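Ata da reunião do grupo de manipulação de têxteis
Projeto Lovudell, reunião de novembro
Início: 14h10. Término: 15h35.

Presentes: Digby Pryor (coordenação), Venkatesh Bhat, Nikau Brunton, Ataahua Hapeta.
Ausência justificada: Zeeshan Dogar (enviou os números por escrito).
Redação da ata: Ataahua Hapeta.

1. Ata anterior
Aprovada com uma correção: no ponto 3, onde se lia "política treinada em Kerslake", leia-se "política avaliada em Kerslake".

2. Situação da coleta
Venkatesh apresentou o estado do conjunto de demonstrações de dobra de roupa. Há 800 episódios aceitos após a filtragem, de um total de 900 gravados. A maior parte dos descartes vem de perda de rastreamento quando as duas garras se aproximam muito uma da outra. Digby perguntou se o critério de descarte mudou desde a última reunião. Venkatesh respondeu que não, o limiar é o mesmo.
Os episódios foram gravados em 11 casas. Nikau lembrou que três delas têm poucas demonstrações com tecido escuro e pediu que isso conste da tabela por residência.

3. Resultado do experimento de mistura
Nikau comparou duas versões da política: uma treinada só com os dados da bancada Padwood, outra com a mesma quantidade de episódios (300) retirados das casas. Na bancada, as duas empatam. Em quarto não visto no treino, a segunda acerta o primeiro contato com a peça com mais frequência, mas continua errando a segunda dobra. Zeeshan, por escrito, observou que o teste foi feito com uma única semente e que não convém citar a diferença fora do grupo até repetir.
Ataahua perguntou se o ganho vem da variedade de fundos ou da variedade de peças. Não há como separar com os dados atuais. Nikau vai montar uma terceira versão, com as mesmas peças e fundos diferentes.

4. Fundos estampados
Discutiu-se o caso das colchas com desenho grande. O segmentador Jisgate confunde o contorno da peça com o do desenho quando o contraste é baixo. Com peça preta sobre fundo claro o problema quase não aparece, e Venkatesh propôs usar esses episódios como referência fácil na avaliação. Digby concordou, desde que a referência difícil seja definida no mesmo documento.

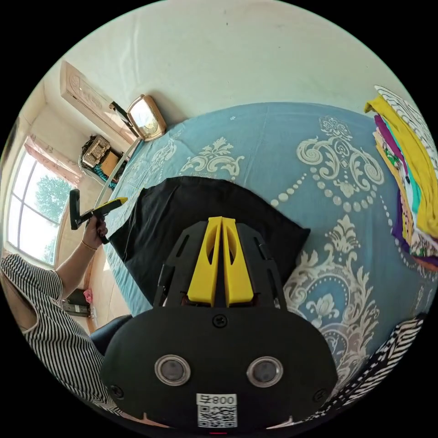
Anexo ao ponto 4: material de apoio
Peça de tecido preto sobre colcha azul-clara com motivos adamascados em creme, vista da garra de mão 008. A segunda garra aparece à esquerda, na mão da pessoa. A pilha de roupas dobradas fica à direita, sobre a mesma colcha. Venkatesh pediu que pilhas desse tipo sejam anotadas como classe própria, e não como fundo. Aprovado.

5. Encaminhamentos
Nikau: treinar a terceira versão e repetir o item 3 com mais duas sementes.
Venkatesh: tabela por residência, com coluna para tecido escuro; atualizar o guia de anotação com a classe "pilha".
Zeeshan: revisar o limiar de perda de rastreamento com as garras próximas.
Digby: reservar a bancada Padwood para as repetições.

6. Outros assuntos
A reserva de disco no servidor está quase no limite. Ataahua vai mover os vídeos brutos dos episódios descartados para o arquivo frio, mantendo as trajetórias. A próxima reunião fica para depois das repetições do item 3, no mesmo horário.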